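Dye notebook, Tuesday, 7:40 a.m.

Back at the navy problem, and I'm in a very good mood about it because the overdye went deep this time. Properly deep! The January batch came out a tired purple-gray, and I had half decided that cotton fleece and I were finished. Writing all this down before breakfast while I still remember which jar was which.

Dark blues, folded: 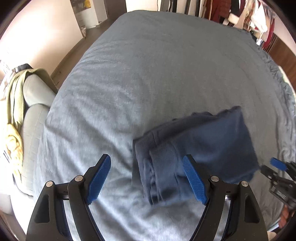
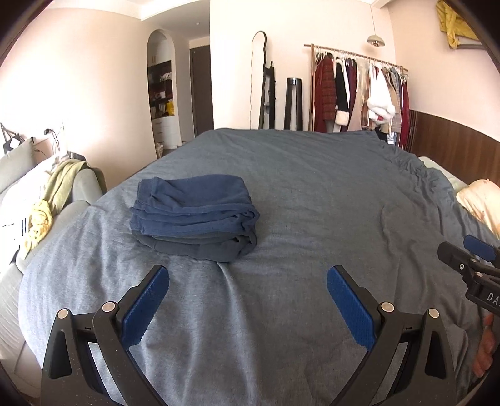
Recipe first, so it can be found again. Dry fabric weight 810 g, all cotton, prewashed hot with soda ash and a squirt of the plain detergent. Last time I skipped the prewash on half the load and those pieces took the color in blotches, worst along the seams. No skipping. The rinse water ran yellow for two changes, on goods that had been washed dozens of times already. Where does it all come from?

Dye is the Zilora navy, the powder in the squat tub. I pasted it with a little warm water and a pinch of urea, and left it alone while the salt dissolved. Salt went in at 294 g, which is lower than the sheet says for this weight, but the sheet is written for a pale starting cloth and ours was already mid-blue. I wanted to see if it would exhaust anyway. It did, very nicely. The bath was noticeably clearer by the end than the January one ever got.

Soda ash in 3 additions, spaced out, with the goods pulled to one side each time so nothing dumped straight onto the cloth. Slow and a bit boring, and I'm now completely converted. Stirred constantly for the first stretch, then every few minutes. My left shoulder has opinions.

Things to fix:

The Ellby thermometer reads low. I checked it against the glass one and they disagree by enough to matter. Use the glass one until we get another, and please don't put the Ellby back in the drawer with the good ones, I've put tape on it.

The big pot is too small for this load. Everything fit, but it didn't move freely, and I found a pale streak on one cuff where it had been pressed against the side. Split it next time, or borrow the deep pot from the Paltgate workshop if they aren't using it for wool.

Rib knit drinks the dye faster than the fleece does. Same bath, same time, and the ribbing comes out a shade darker. I love how it looks, but anyone expecting an even color should be warned. It may be the elastane, or just a looser yarn. Could test with a scrap of each in a jar, 200 ml, same strength. Would be a fun afternoon.

Rinsing: cold, cold, warm, then two hot soaks with the Phan detergent. The second hot soak still had a tint to it, so I left it sitting overnight and by morning there was hardly anything. I rubbed a wet white cotton square on the swatch afterward and got a faint gray smudge, no blue. January's swatch left a stripe like a ballpoint pen. Huge improvement.

Light check: the swatch looks inky by the window and almost black under the tube lights. Under the old desk lamp there's a bit of red in it, which is pretty, but I'd like less. A tiny amount of green in the paste might pull that back. I'm thinking a small spatula tip, no more, because I remember the teal disaster and so does the sink.

The charcoal recipe gets the same treatment next. It has always drifted brown after a few washes, and I suspect the salt there too. Swatches cut and labeled, soaking in the white bucket. Please don't tip it out!

To buy: soda ash, cotton squares, a pot lid that fits.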